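Home | Business | Events | Opinion | Subscribe

June
By Floor Dewulf

Sanne Geerts has stopped apologizing for the coffee by the time I find her at the back of the Meijer building in Doltness. It is ten past four, the open day has been running since morning, and she has given her talk so often that she answers my first question before I get to the end of it.

"No, it doesn't run all night by itself," she says. "Everybody asks that. It could run all night. You'd want a person in the building."

The program is called Giststead, and the pitch on the flyer is simple enough. Old office computers come in by the pallet, robot arms take them apart or swap out what's broken, and the machines go back out to schools and small firms. Last year the shop in Doltness handled 3,947 of them, all by hand. Geerts runs the robot side of the project and would like a good part of that number to be done by arms within two years. I have been to enough of these open days to write down promises with the date next to them, and I told her so.

"Good," she says. "Write it down. I've got a board that does the same."

What I wanted to know was why anyone would pick this job for a robot in the first place. Car factories make sense to me, with the same door and the same bolts all day long. A used computer is a different animal. One has been opened by somebody's nephew, the next one has a screw missing, and the one after that has cables stuffed in wherever they would go.

Geerts doesn't argue. She says the mess is the whole point of the work, and that clean jobs were solved before she left school. "If I show up with a robot that can only handle a brand new case, you should send me home," she says. "The cables are the worst. A cable is never in the same place. A memory slot stays where it is, thank God."

I asked how long it takes the arm to change a stick of memory. She said that depended. I asked what it depended on, and she laughed and said the case, the slot, the light in the room and how the morning had gone. When I pushed, she gave me four minutes on a decent run. A person at the bench, by her own account, does it in well under one.

So where is the saving? Here she gets more careful. "I won't tell you it's cheaper today, because I'd be lying and Esi would hear me." Esi Gyamfi keeps the books for the repair shop and was standing close enough to hear. She told me the arms have cost more than they have brought in, and that she had agreed to look at it again when the next round of money is due. She didn't sound worried, and she didn't sound sold.

There is a second shop planned in Plultcombe, with arms from the first day. Geerts talks about it as if it has walls already. It has a lease, she admits when I ask, and a very long list of electrical work.

I got closer to the work for the last run of the afternoon. Some 54 people had signed the sheet by the door, and a good few of them had pushed in by the table. The desktop was on its side, open, and the gripper came down into it toward the memory slots. A spare stick of memory, a processor and a hard drive in a blue carrier were set out in a gray printed tray on the left.

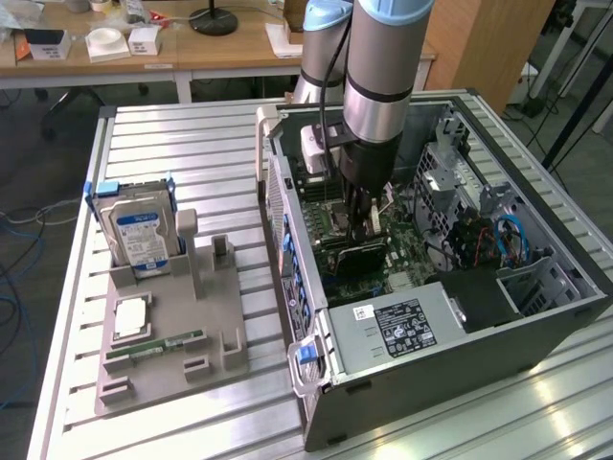

Wim Kramer wanted to know who pays when the arm cracks a board, and he asked it loudly enough that the talk around us stopped. Geerts said the project does. He said that was fine while there was a project. She agreed with him, which I hadn't expected, and said whoever buys the arms later would have to carry that risk or insure it.

It was the best question of the day, and I'd like to see the answer on paper. I asked her for the number of boards damaged so far. She said she would send it, along with the count of runs where a person had to step in.

"It won't look great," she said. "It'll look like June. Ask me again in the winter."

I plan to. I also asked whether the people at the benches had been told what happens to their jobs if the arms get fast. They have been told they'll be trained to run them, Geerts said. I asked how many had started the training. Two, she said, and went to switch off the lights in the hallway.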